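Vureo Control Software: Frequently Asked Questions

These answers are intended for laboratories that have been granted access to the Vureo bottle-handling package, maintained by the software group at Muvgate. They describe the current release and replace the notes issued in April.

What does Vureo control?

Vureo plans and carries out two-arm tasks on small drinks bottles: picking up, handing over, turning the cap and setting down. It takes the wrist camera streams and the joint readings as input. It does not replace the safety controller supplied with the arm, which must remain enabled at all times.

How does the software decide where the neck of a bottle is?

The neck detector works on the wrist image alone. It fits an ellipse to the rim and passes the centre and tilt to the planner, which proposes an approach from above. Clear plastic is the most difficult case -- reflections on the shoulder and on the liquid inside can both produce false ellipses -- and the detector therefore reports a confidence value with every result. 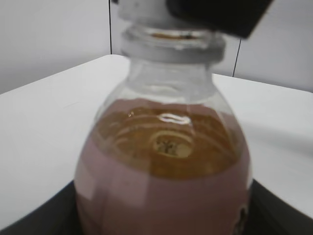
Zohreh Zamani wrote from the Pustlow site that her group had been discarding every detection with a low confidence value, and asked whether the planner could be made to wait for a second view instead. This is now possible. The setting is named "second view" and is switched off by default. When it is on, the wrist moves 25 millimetres to one side and the detector runs again before any approach is planned.

May the two arms hold the same bottle at once?

They may. During a handover the planner treats the bottle and both hands as one closed chain, and neither arm is given a new target until the other has confirmed its grip. Force limits are set separately for each hand. Laboratories using soft bottles should lower the limit on the supporting hand first.

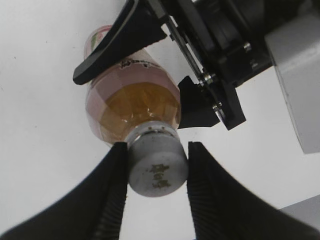

Can a handover be stopped part of the way through?

The pause command may be given at any point. Both arms hold their positions, and the operator then chooses to resume or to return to the last saved state.

Which log files should accompany a fault report?

Please send the planner log and the perception log for the same run, together with the configuration file. Reports without a configuration file cannot be processed. Logs are kept for 14 days and then overwritten.

Does the printed label affect perception? 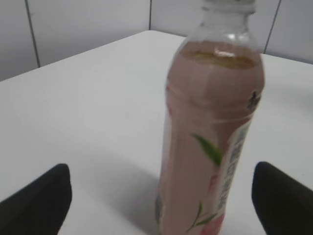
Label handling was rewritten by Ferdinand Kälin for release 9. Earlier releases matched the whole label against a stored picture, and this failed whenever the bottle had been turned on its axis. The present method looks for small, distinct areas of print and estimates the turn from their positions. A green leaf on a pink label is a good feature of this kind, as its colour survives a soft image; a column of blurred characters is of less use and is given a lower weight. Plain bottles can still be handled, but the turn is then reported as unknown.

Is simulation supported?

The planner runs without hardware in the Henare simulator. Perception results obtained there should be treated with caution -- liquids and clear plastic are drawn in a simplified way.

Contact: Vureo Support Desk, Muvgate | © Muvgate 2020 | Last reviewed 2020-10-22 | Back to top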